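Momine grasp planner: frequently asked questions

What is Momine?
Momine is a small software package which takes a colour picture from the wrist camera and proposes where a two-finger gripper should close. It does not move the arm. The motion is done by your own controller, or by Cidolon if you have it installed.

Do I need Cidolon to use it?
No. Many users send the grasp proposals to their own controller by the socket interface. Cidolon is only more comfortable, as it already knows the message format.

How many proposals do I receive for each picture?
The default is 15, sorted by score. You can ask for fewer with the setting max_grasps. I do not recommend to put it at 1, as the first proposal is sometimes not reachable for the arm and the planner then has nothing to try next.

The planner stops with "stale frame". What does it mean?
The picture is older than 900 milliseconds when it arrives. Please check first that both computers have the same clock. On our bench at Morkbridge this was the cause nearly every time. If the clocks are fine, look at the network load.

Can I train with my own objects?
Yes. The import tool is called Teshome, and it accepts recordings from hand-held grippers as well as from a real arm. We advise at least 60 recordings for every new kind of object. With less than this, the scores look good but they are not to be trusted.

Why are the scores low for snack packets?
Shiny bags are difficult for version 2. A silver band or a gold print reflects the lamp, and the segmentation may cut one packet into several pieces. Pyramid-shaped packets have also no parallel sides, so the planner hesitates between the corners and the body. When they lie close together on a soft cloth, please set split_merge to "careful" and accept that it will be slower. 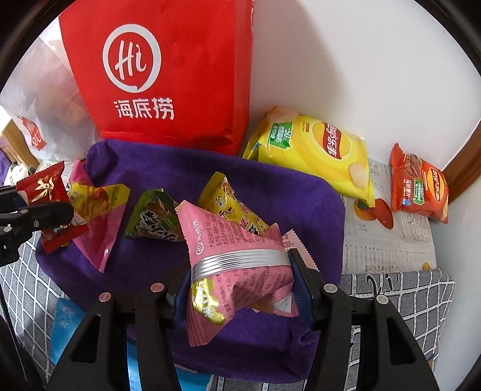
Does printed text on the packet disturb the planner?
Very little. Lettering is treated as texture, in any script and at any rotation.

Where do I report a mistake?
Write to Alfie Catterall for the planner and to Dario Grasso for Teshome. Please attach the log and the settings file. We answer in the mornings, before 11 o'clock if possible.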